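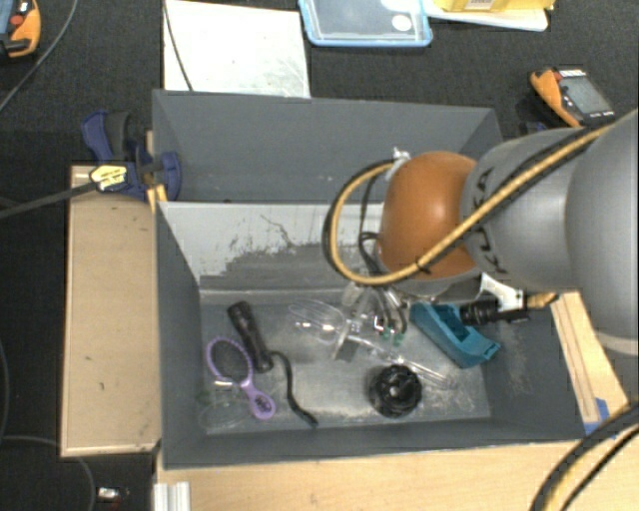

September
By Sebastião Falcão

Section 3: Recording pick examples

I keep my sessions short, and I'd tell you to do the same. Relleo learns better from 29 clean picks than from a long, sleepy afternoon of sloppy ones.

1. Clamp the bins down before you load anything. If a bin creeps, every example after that teaches the wrong spot.

2. Fill the front bin with a mixed bunch. I like a hairbrush, a flashlight and a tape dispenser – odd shapes, different colors – plus something clear, like a plastic utensil. Clear things are a pain to spot, so put them in early and often!

3. Home the arm, open Relleo and start a new batch. Mine was 3332, named "Wundport" after the shop.

4. Guide the gripper to one item, close, lift, and set it down in the second bin. Press Save.

Note: Keep your misses too. Tag them "miss" and carry on.

5. When the front bin is empty, tip everything back in and stir it by hand.

CAUTION: Pause the arm before you reach in. Check that the cable loop at the joint still has slack – I've snagged mine twice.

Clatby Robotics user guides | Contact: Wijesinghe support desk | © Clatby | Back to top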